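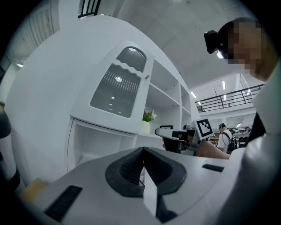

To: clokalbridge-home list
Subject: Re: White cabinet with the ribbed glass door – shelves and what to put on them
Date: 2nd May

> We have the Wilto cabinet in the front room now and I can't decide about
> the open side. Is everybody filling every shelf? Mine looks like a
> store display with nothing on it, and like a yard sale with everything
> on it. Also, can the shelves be moved once it's up? The sheet that came
> with it is no help.
>
> And does anyone know if the glass can go through a wash with vinegar?

I'll take these in order.

We have the same cabinet, white, with the arched door and the small brass knob. I put things on one shelf and left the one over it bare. The flowers are artificial, green leaves with pale pink and white blossoms, in a cream pot. A small black picture frame with a sketch in it leans against the back on the same shelf. I tried books there first and took them out after a week. They were too dark next to all that white. 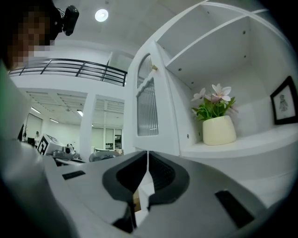

If the bare shelf bothers you, the thing you'll notice most is the screw holes. On ours they show as small dark circles on the back and the sides. Kurup Hardware had white stick-on caps at $4 a sheet when I was in last, but take a screw with you, as they come in more than one size. I haven't bought any yet.

On moving the shelves – ours are screwed in, so you would have to empty that side and have a second person hold the shelf. I wouldn't do it for an inch or two.

Vinegar and water is fine on the ribbed glass. Put it on the cloth and wipe up and down with the ribs. Going across leaves lint in the grooves. Keep it off the knob.

Whatever you don't want people to look at can go behind the door. The glass blurs it pretty well, though I would still keep bright colors toward the back. We have the board games in there, and 29 of the old Festora catalogs that I keep meaning to sort before September.

If you still have the bag of spare screws, please let me know. Ours was 2 short and I would gladly pay the postage.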